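The Assessor's Report

The municipal laundry at Weronau had been promised a machine for 3 years before it was asked to decide whether it wanted one. The request came in January, in a letter of two paragraphs from the Office of Household and Shop Works, and with it came an assessor.

The assessor was instructed to answer a single question. Could the work of the sorting room be done, in whole or in part, by an automatic arm supplied by the firm of Stuso? The answer was to be given on the standard form, which allowed for "yes," "no" and "with conditions," and provided a box for remarks.

The sorting room employed 8 persons. They received sheets, tablecloths, uniforms and curtains from the hospital and the two hotels, emptied the pockets, checked the hems, set aside what needed mending and folded what did not. The assessor observed them for one full shift and wrote down each task in the order in which it was performed. By the end of the morning the list ran to 38 entries. The assessor showed it to the forewoman, who read it twice and asked why it did not include deciding.

"Deciding what?" the assessor asked.

"Whether a stain is a stain," the forewoman said. "Whether a button will last another wash. Whether to send a thing back."

The assessor explained that the form had no line for this. The forewoman returned the list and went back to her table.

The trials were held at the Stuso premises in Hundon, a train ride of 2 hours from the laundry. The firm had set aside a workroom for the purpose and had prepared a schedule of exercises, beginning with the simplest. The arm was to pick up small articles from cloth, as a worker would when clearing a table or turning out a pocket. It would then proceed to napkins, then to pillowcases, and finally to the fitted sheet, which the firm's engineers mentioned with lowered voices. 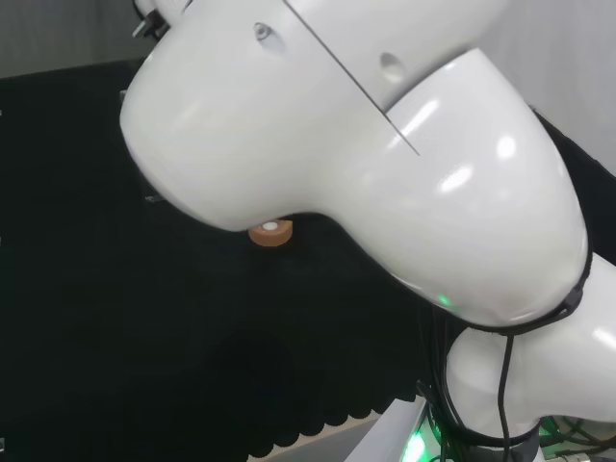 The small articles went well. The arm lifted coins, thimbles and a spool, and placed each in its tray with a care that the assessor noted in the box for remarks. It did not hurry and it did not tire. A dropped article was attempted again in exactly the same manner, and on most occasions the second attempt succeeded.

The napkins went less well. The arm took each one by a corner, raised it, and appeared to consider the result. Of the first dozen it folded seven. The engineers recorded this as progress over the autumn, when the figure had been lower, and they were entitled to do so. The assessor remembered that the youngest worker at Weronau folded napkins while looking out of the window.

The fitted sheet was attempted once. The arm found one elastic corner, then a second, and drew them apart until the sheet hung between its grip and the edge of the table. It held this position for several minutes. An engineer asked whether the assessor would like coffee.

"What is it doing?" the assessor asked.

"It is looking for the third corner," the engineer said.

They drank the coffee standing up. When they came back to the workroom the sheet was still hanging, and the arm had not moved. The engineer pressed the stop switch gently, as one might touch the shoulder of a person asleep in a chair.

The assessor returned by the evening train and completed the form at the Paquette Hotel, whose tablecloths were washed at Weronau. The tablecloth in the dining room had been mended near one edge. The repair was small and very even – somebody had judged that the cloth was worth the trouble. The assessor turned the edge over to look at the back of the stitching, and was asked by the waiter whether anything was wrong.

Under "Result" the assessor marked "with conditions." The conditions were set out in the box below. The arm might be placed on trial at the pocket table, where small articles were collected, provided that a worker remained beside it. The napkins might be considered again in a year. No recommendation was made concerning sheets.

There was still a little space at the bottom of the page. The assessor wrote, "Entry 39: deciding," and signed the form.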